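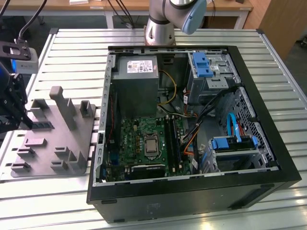 4.2 Equipment budget. Grippers were costed per cell, with spares held for 12 months. The fixture plate beside the open tower (Figure 3) is 3D-printed, so we entered it as a consumable at $700. Each cell needs two plates.

Figure 3. Cell with desktop tower on its side.

We use cookies. Accept | Settings

Comments (2)

Katalin Gál: Does the $700 include design hours?

Oranuch Siriwan: We budgeted the depth camera separately at Skedberg. Same here?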